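3.2 Sorting loose parts into trays

The second half of our study moved from the shelves to the bench, and it is the part we looked forward to most. Small electrical parts are a delight to work with as sorting material. They are sturdy, they are brightly coloured, they feel good in the hand, and they refuse to fit into a single tidy scheme. A push-button switch can be grouped by the colour of its cap, by the shape of its head, by the contact block behind it or by the job it will do in a finished panel, and all of these are sensible. People who sort them soon have to decide which difference matters, and we wanted to catch them in the middle of deciding.

Participants came from two workplaces. The Bastano workshop builds control panels in small runs and keeps its switches in open drawers, where they mix freely over the course of a month. The Grastell training centre teaches panel wiring to adults changing trade, and its parts are put back by a new group of learners every few weeks (with wonderfully mixed results!). Each person worked alone at a plain table with a set of parts and an empty tray, and was asked to fill the tray with "the ones that belong together". We gave no further rule. Those who asked what we meant were told to use their own judgement, and most of them laughed and got on with it.

We spent a good deal of time on the layout of the table. In our February pilot the parts were set out in rows, and people simply followed the rows, picking from left to right until the tray looked full enough. Scattering the parts changed the task completely. People hovered, turned units over, looked at both ends and put them down again. The tray was kept apart from most of the parts so that placing something in it took a clear reach, which made the choices easy to code. Figure 2 gives an idea of the material: mushroom-head buttons with yellow caps lie on the same grey surface as a unit with a flat green one, and the blue contact blocks are common to them all.

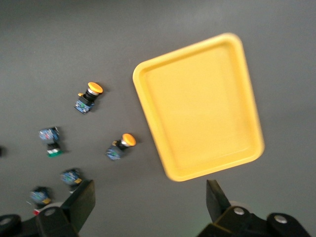
Figure 2. Push-button switch units on the table, with the yellow tray still empty.

3.3 What people sorted by

Cap colour was the favourite first choice in both workplaces, and we had expected as much. The lovely surprise was how often it was given up halfway. A participant would put a yellow mushroom head into the tray, reach for another, and then stop to look at the far end of the unit, where the contact block sits. From that point on the colour of the cap counted for much less. Several people emptied the tray and began again, and they were cheerful about doing so. One panel builder described the cap as "the hat" and the block as "the person", a phrase we have borrowed in our own discussions ever since.

The tray itself had a part to play. We used two kinds over the study, a yellow one and a plain one, and the yellow tray seemed to invite yellow caps. Colour sorting lasted longer with it before people changed their minds. The effect was stronger among the learners at Grastell than among the experienced builders, who tended to treat the tray as a tray. We think this deserves a study to itself. Workshops often buy coloured trays to keep things orderly, and it would be useful to know when the colour helps and when it pulls the hand towards the wrong group.

We coded 3406 separate handlings, counting every time a part was lifted, turned or set down. Agreement between our two coders was good for lifting and placing and weaker for turning, where a slight roll of the wrist is easy to miss. Parts lying on their side gave the most trouble, as people could often read both the cap and the block without picking the unit up at all. We therefore treat the turning counts as a lower limit.

The trays left at the end of each session were compared with the storage plan used at the workplace in question. At Bastano more than 40 of the finished trays matched a group already in use in the drawers, even though the plan was out of sight during the task.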